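About Tiltden

Tiltden writes software for robot arms that handle small objects. We cover four areas: perception, grasp planning, motion control and the tooling that ties them together. We do not build arms, cameras or end effectors. Our customers already own hardware, or have chosen it, and need it to pick things up.

The company was started by Raquel Teixeira and Abílio Brandão, who had worked together on motion control for packaging lines. Raquel leads perception and planning. Abílio leads control and runtime. Both still write code, and both still take turns on the support rota.

What we make

Our main product is Limeck, a runtime that sits between a customer's application and the arm controller. It takes a target pose or a short trajectory, checks it against joint, speed and force limits, and streams setpoints to the arm. If the application stops sending, Limeck brings the arm to rest on a planned path and holds it there. The application can be written in C++ or Python. The part that talks to the controller is C++ only and allocates no memory after startup.

Limeck has a plain configuration format. One file describes the arm, one describes the end effector, and one describes the cell. Changing a gripper means changing one file and running the calibration routine again. We kept the three apart after a long period in which they were one file and every site had its own version of it.

Ibarra is the perception package. It takes images from one or more cameras, segments the objects in view and returns grasp candidates with a score for each. It works directly on wide-angle images. Many teams undistort the image first and then run detection, which throws away pixels at the border and stretches the ones that remain. Ibarra keeps the original pixels and carries the lens model through to the grasp geometry, so a candidate near the edge of the view is handled the same way as one in the center.

Reflective packaging and glossy table coverings are the usual sources of trouble. A specular patch can split one object into two segments or hide the edge between an object and the surface under it. Ibarra reports an uncertainty value for each mask edge, and the planner uses it: a candidate that depends on a doubtful edge is ranked lower, and the approach can be replanned when a closer view becomes available.

Seren is the tooling. It stores demonstrations and robot runs in one format, aligns their time bases, and lets an engineer search, replay and label them. A run can be opened at any point and re-executed against a newer build of Limeck or Ibarra to see where the outputs differ. Seren was an internal tool for a long time. We began shipping it when two customers asked for it in preference to writing their own.

How we work with demonstrations

Part of our planning software is learned from people doing ordinary tasks with hand-held grippers. The operator grasps, moves and releases objects while a camera on the tool records. Gripper opening is recovered from the images, and tool motion comes from visual tracking fused with inertial data. The result is a trajectory in the tool's own coordinates, which can later be mapped to any arm with enough reach and a compatible end effector. 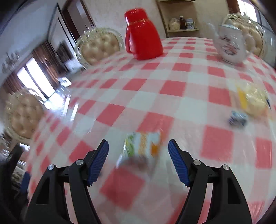
Tracking is the weak point in this chain. Fast hand motion blurs the image at exactly the moment when the tool is closing on its target, and repeated patterns give the feature matcher several equally good answers. Our tracker rejects matches that disagree with the inertial estimate, and it marks the interval as low confidence when too few remain. Low-confidence intervals are kept in the archive but excluded from training by default. An engineer can put them back by hand in Seren, and the change is logged with a name and a reason.

The regression archive currently holds 2,197 demonstrations. Each one was checked by a person before it was admitted. We add to it slowly. A new demonstration goes in only if it covers an object, surface or motion that the existing ones handle poorly, or if it reproduces a fault reported from the field.

Testing and releases

Every change to Limeck is run against 168 simulated cell layouts before it is merged. Most of these came from real sites, with the customer's permission and with identifying geometry removed. The rest were drawn up to exercise limits: arms mounted upside down, very short reach, a tool longer than the last link.

Simulation does not tell us much about contact. For that we keep a bench with physical arms in the office, and release candidates for all three packages run there overnight. The bench starts at 7 p.m. and the report is ready before the first engineer arrives. A release candidate that fails on the bench is withdrawn. We do not ship with known failures listed as exceptions.

Major releases come out in May and November. Fixes go out between them when they are needed, and each one states which faults it addresses and which configuration files, if any, have to change. We support a major version for 2 years after its release date. Security fixes are made for every supported version at the same time.

What we don't do

We do not supply safety-rated functions. Limeck enforces limits in software and is useful for keeping an arm inside its working range, but it does not replace a safety controller, a light curtain or a guard. The integrator remains responsible for the risk assessment. Our documentation has a chapter on this, and we ask new customers to read it before the first installation call.

We also do not collect data from customer sites by default. Seren stores everything locally. If a customer wants help with a failed run, they export that run and send it to us, and it is deleted once the ticket is closed unless they agree in writing that it can join the archive.

People

Tiltden employs 69 people. Most are engineers, split between control, perception, planning and tooling. There is a small group for documentation, and it has the same say in a release as the development teams: an interface that has not been documented is not considered finished. Support is handled by the engineers themselves in weekly turns, so a question about the trajectory filter is likely to be answered by somebody who has worked on the trajectory filter.

New engineers spend their first month on the bench and in Seren before they are assigned to a package. They record demonstrations, label runs and go through old fault reports – the ones that took longest to close are set as reading. Some have a background in robotics and some came from audio, games or embedded work. We look for people who can read a timing trace and write a clear paragraph about it.

Working with us

Evaluation licenses for Limeck and Ibarra are available for teams with a supported arm. The list of supported arms is on the downloads page, along with the procedure for requesting a new one. Adding an arm normally requires controller documentation from the manufacturer and access to a unit for testing.

Universities can use all three packages for teaching and unfunded research at no charge. Funded projects need a license, at a reduced rate. Applications should name the person who will maintain the installation.

For open positions, see the jobs page. For technical questions before purchase, use the contact form and include the arm model, the controller firmware version and a short account of the task.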